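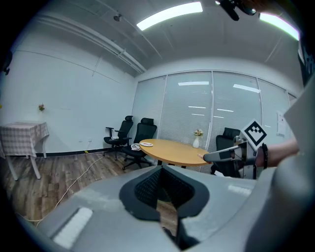 Packing household goods for the Clirnitz convoy

Monday, July 17, 2023

The next lorry from Eltbridge to Clirnitz goes in September. Most of what it carries will be kitchen things and bedding for families who have moved into the town from villages nearer the fighting. They are living in school buildings and shared flats, so space is short and cookers are small. These tips are for people packing boxes at home.

Pots and pans
Wash pans and dry them in a low oven for a few minutes, handles permitting. Water trapped under a rolled rim will rust a steel pan during a long journey. Nest them largest first with a sheet of newspaper between each, and tape the lids upside down on top of the stack. Leave out anything with a flaking non-stick coating. Pans wider than a dinner plate are awkward on a two-ring cooker.

Cast iron should be rubbed with a thin film of cooking oil and wrapped in a paper bag. Plastic makes it sweat.

Knives
Fold a strip of stiff card around the blade, tape it along the open edge and again across the tip. Write KNIFE on the card. Put all knives in one box and write it on the outside too. The customs people will open that box, so use tape that peels.

Plates and bowls
Stand plates on edge, never flat. Put a folded tea towel at the bottom of the box and another on top. Enamel and melamine travel better than china. Mugs can be stuffed with socks, provided the socks are new and you list them.

Blankets and bedding
Wash at 60 degrees if the label allows, and air for a full day afterwards. A blanket packed slightly damp in July will smell by September and has to be thrown away at the other end. Roll blankets tightly and tie them with string in two places. Vacuum bags save room but they puncture, and once one goes the whole box bulges.

No pillows this time, please. The last load had 1107 items on the list and the pillows took up a third of the lorry.

Candles and lamps
Pack candles in a tin with the lid taped down. Summer heat in the back of a lorry will bend loose ones. Take batteries out of torches and tape them to the outside of the torch in a small bag. No gas canisters, no lamp oil, no lighters.

Boxes
Use double-walled cardboard. Banana boxes have holes and let the dust in. Keep each box under 15 kilos, which for kitchen goods means around half full, with the rest made up with tea towels or blankets. Tape the bottom seam with two strips and run one across.

Labels
Put the same label on the top and one long side. Give the contents in English and in Clirnitz's own language; Myrto Bakalis has a translated word list for 100 common household items and will email it to anyone who asks. Don't write your name or address on the box. Do write the number of items, and keep a copy of the list.

Dropping off
The Michailidis warehouse takes boxes up to 5 o'clock on weekdays. Use the side entrance. Eletti parcel tape is sold at the desk at cost if you run out, and there are scales by the door.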